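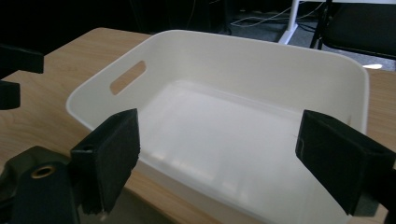
Minutes – Utow Street Toy Library, June 2019

Last updated by Jolien Wuyts

Hi all, I took the notes again, so blame me for the spelling.

1. Bins

We spent most of the evening on these. I put one of the big white ones on the table so everybody could look it over before we spend any money. It's plastic, with rounded corners and a slot in the end for a handle, and I love it! The old cardboard boxes have been a pain since February, when the train set went through the bottom of one on the stairs.

Macedo quoted us 600 for the full set with delivery. Prelitz came in at 500, but you have to pick them up yourself and I don't have the car for it. We went back and forth (a lot) and agreed on Macedo. I'm placing the order this week.

There was a question about lids. I said no, because kids like to see what's in there and we'd lose the lids by fall anyway. Two people still want lids. We can buy them later if it gets dusty.

2. What goes where

Blocks and train track get their own bins, puzzles stay on the shelf. Dress-up clothes are still undecided – I'd put them in a bin too, but then everything comes out creased and someone has to iron a dragon.

Labels go on the short end, under the handle slot. Please print them big. Last year's were tiny and half of them peeled off.

3. Money

We have 2,000 left from the spring sale. The bins come out of that, and so does the Indetti shelf if we still want it. I'd like to measure the back wall first, my guess was way off last time.

4. Sorting day

Bring a damp cloth and something to eat. Anything with missing pieces goes in the pile by the door and we decide at the end, no arguing over each puzzle please!

5. Other

The key to the side door is sticking again. I'll get a new one cut.

2 comments
Share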